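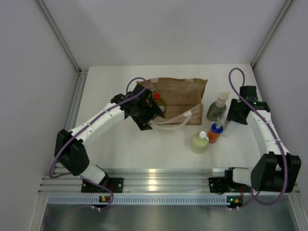

Keeping a two-arm cell alive: a talk with the Nosum bench tech

By the Fovard newsletter desk, April 18, 2026

The tech who looks after the packing cell at Nosum gave us 30 minutes between jobs, and spent a good part of it with a hex key in one hand. No name please, was the first request. "Just say bench tech. Everybody here knows who it is anyway."

The cell does bottles into paper bags. Two arms, white table, walls on the sides and the back. It sounds simple. The logbook for it is at 413 entries.

So what's in the book? "Cables. Go to any page and it's cables."

The purple ones, one per arm, from the gripper end down along the arm to a little board on the front of the platform. The tech is picky about the loop up at the wrist. "People see a loop and they want to tidy it. Please don't. The wrist has to turn and that slack is what it turns with. Somebody zip-tied it flat last July, very neat job, and we lost the connector that same week."

Same thing at the bottom, by the shoulder. A bit of hang below the base plate is fine. Tight is not fine. The rule on the wall chart says you should be able to get two fingers behind the cable with the arm at full reach. If you can't, pull some back through and start over.

Morning routine is short. Lights on the boards first – green and orange, both sides, before anyone touches a bottle. Then base plate bolts, by hand first and then with the torque wrench. Then the grippers get opened and closed with nothing in them, while the tech just listens.

Listens for what? "A click. When a finger is working loose you hear it way before you see it. I had one go at cycle 3149 after a rebuild and I'd been hearing it since breakfast. Should of stopped. I wanted to finish the run."

Fingers are the part that gets swapped most. Black, made by Gál, they come in a box with too much foam. The left arm eats them quicker than the right. Why the left? A shrug. "It gets the deep reaches into the bag. Could be that. I swapped the two wrists over once to see if the wear would follow the part or the side, and it stayed on the left. So it's the job and I quit worrying."

We asked about the bag, which looked like the least technical thing in there. Wrong question or maybe the right one, it got the longest answer of the day.

"The bag is the worst part of the whole cell! Every bag is different. The rim curls in, or the handle flops over the opening and a finger goes through it." There's tape on the rim, two small pieces, white, one on each side. The handle is left to hang down the front, out of the way of the opening. When a bag goes soft it gets thrown out, no arguments. "I've seen folks spend an hour on calibration and the problem was a tired bag."

Bottles next. Pump tops and pointy nozzles are the ones to watch, because the grip point is never where you'd guess from the outline. Flip-tops are easy. Anything that leaks gets pulled and the table wiped down, then the fingers too, since soap on the pads will ruin a whole afternoon. The tech keeps a rag on a hook for pads only. Do not use it for the table. There's a note.

Calibration itself is done with software from Pritameck and takes 165 seconds per arm if nothing goes wrong. Left first, then right, never both together. After that each arm goes to a spot above the table center and back again, and if it's off by more than the width of the pencil mark you do it over. Pencil, on a bit of card, laid on the table and taken away after. "No marker on the table. Marker doesnt come off and then the next person lines up to my old dot."

Worst repair so far was a shoulder joint on the right side. Big black housing, heavier than it looks, and the screws in the white segments next to it are small and all want to roll under the platform. The tech put a towel over the vents in the cable tray before opening anything up. Learned that on the first one – lost a screw down a vent, lost the evening fishing for it with a magnet.

Any advice for another site setting up the same thing? Long pause, some wiping of hands.

"Write down what you did before you power it back on. Not after. After, it works and you go home." Then, on the way to the door: "And order the fingers early. Gál is slow in summer."

The next Fovard visit is to the Nosum label line, if they'll have us back.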